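Bodin arm controller, second week

Saturday, August 31, 2019

The controller box from Bodin has been on the bench since Monday week, and I have now put 19 hours on it, which is enough to write up the parts the first post skipped. As before, I paid for it myself. The list price from Grevodard was 1,969 with the pendant and without the cable set, and you do need the cable set.

Setup took most of a morning. The gripper is found on the serial port without any fuss, but the default closing force is set for rigid parts and far too high for household things. I brought it down in small steps until a plastic handle could be held without creaking. The setting survives a restart. The speed limit does not, and has to be typed in again each time - an odd choice, and the manual is silent on it.

Most household tools are awkward for a two-finger gripper. A round handle wants to turn between flat pads, and anything with its weight at the far end will swing when the arm stops.

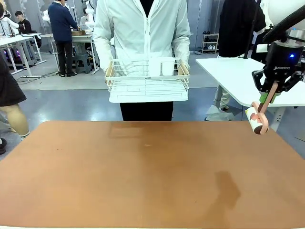
The motion smoothing helps with that. At the factory value of 300 the arm stops sharply and whatever it is holding carries on moving. At 800 the swing is much reduced, at the cost of a slower approach. I left it there for everything except fixed pick points.

Two complaints. The pendant screen dims after a minute and the first touch to wake it also counts as a press, so I have twice started a routine I only meant to look at. And the log files carry no time zone. Lurdes Peixoto at Flelomex, who has run the older model since March, tells me both were reported long ago and that a firmware update is due.

Support answered my one question within a day, correctly, in two lines. The spare pads I ordered at the same time are still listed as awaiting dispatch, so the grip wear figures will have to go in the next post.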